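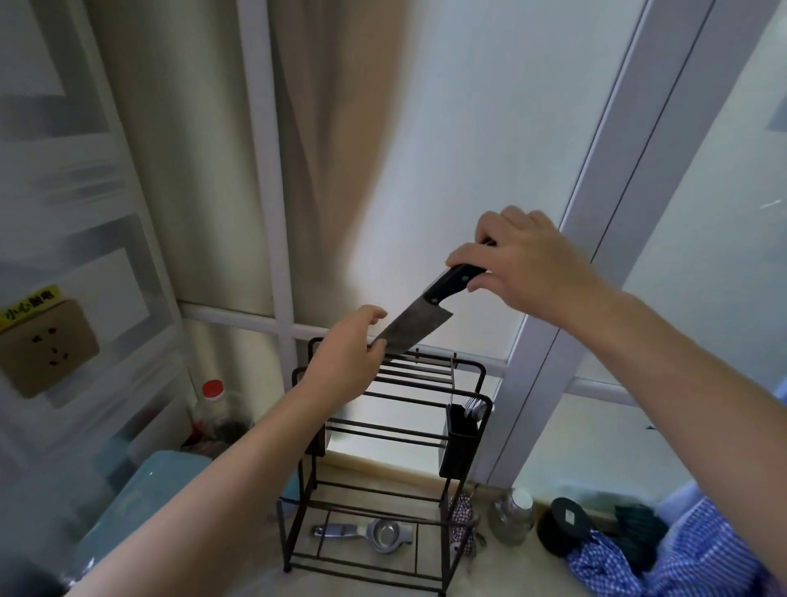

Cleaver over the knife rack, right hand on the handle, left hand under the tip. Head camera view.

05/09/2023

Kitchen corner again, head camera only, no arms powered. I wanted human hands doing the rack job before I say one more word about which gripper we should buy, and I'm glad I did it in that order, because I'd been thinking about this task all wrong.

So the question on the whiteboard was Nornach two-finger vs the Erier three-finger for putting knives away. I had been treating it as a grip force question (how hard do you have to squeeze a cleaver handle so it doesn't swing?). Look at the right hand though. It comes in from above and the fingers wrap right over the top of the handle, with the blade angled down and to the left. A parallel gripper can pinch that handle all day but it has no wrap, and a big rectangular blade is a lot of weight hanging off one end. The Nornach pads are 28 mm wide. In August I had the dummy blade rotating in them every time the wrist tilted, and turning the force up only made the pads squeak!

Then there's the left hand, sitting just under the tip with the fingers curled up. I do this at home and had never noticed. If a second arm does the same thing, it needs something soft on it and it needs to be slow, and I don't want to try either with a real edge. Dummy blade only until further notice, that goes for everybody.

Camera notes. The Furtună unit is better than the old one on the bright side of the room, I'll give it that. We've got daylight coming through frosted glass behind the rack and the rack is thin dark wire, so I was expecting mush. The RGB is fine, I can follow the bars across the top by eye. Depth is another story. Thin rods drop out, come back, drop out again, and the slots are exactly what we need to hit. Exposure locked at 1000 in the driver (whatever unit that is, the manual doesn't say) was the best of what I tried. Auto kept chasing the window.

Also the blade. Dull gray with darker patches, which I thought would help the depth over a shiny one. Maybe a little? Not enough to write home about. I need to run the shiny dummy under the same light before I claim anything.

Erier three-finger: wraps properly, holds the dummy without rotation in 12 tries out of 12 on the bench, but the palm is fat and I think it'll bump into the utensil holder hanging on the right side of the rack. Haven't tested that with the holder on. The Urkthorpe controller will also need the new firmware before it talks to the third finger at all, and the last update ate my config, so back it up first (note to self, really, back it up).

Next:
- Fit the 32 mm pads to the Nornach and repeat the tilt test
- Erier on the rack with the holder in place, dummy blade, slow
- Try slot detection from RGB alone, forget depth for the bars
- Curtain all the way closed for one set, same exposure

Leaning Erier for now, but ask me again after the holder test.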